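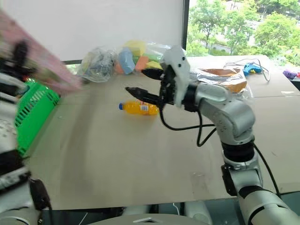
The sorting table at Rindevell, with the green basket and a bottle of orange-yellow drink.

Table Sorter, part time
Posted June 17, 2026

Rindevell is hiring 6 people to clear and sort mixed household items at our Kamata site. Shifts are four hours, mornings or afternoons. The work runs through January and can be extended.

You will empty bags onto a table, group what is in them, put small items in baskets and bag the rest again. A full shift covers 300 to 400 items. You stand for most of it. No experience needed, but you should be able to lift a full basket and keep a simple written tally.
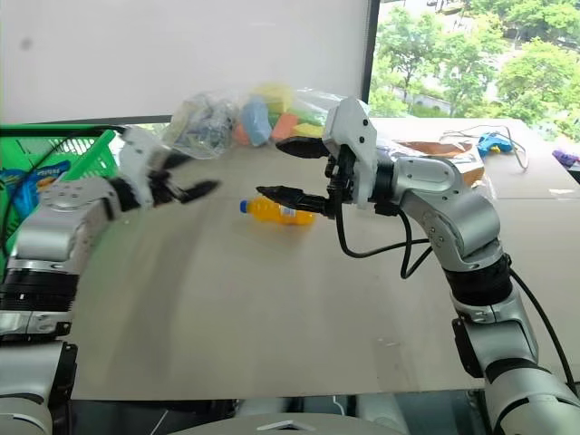

Sorting rules take one shift to learn. Craft supplies stay together in clear bags, so the colored foam or sponge pieces get a bag to themselves, and the blue toy glue gun goes with toys once its cable is untangled. Drinks are set aside whether full or not. Anything you can't place goes in the Trolonora bin for the shift lead.

Pay is hourly, with a 2000 credit at the Cirkero canteen after your first month. Apply at the Rindevell front desk or with the form on this page. Tell us which shifts you can work.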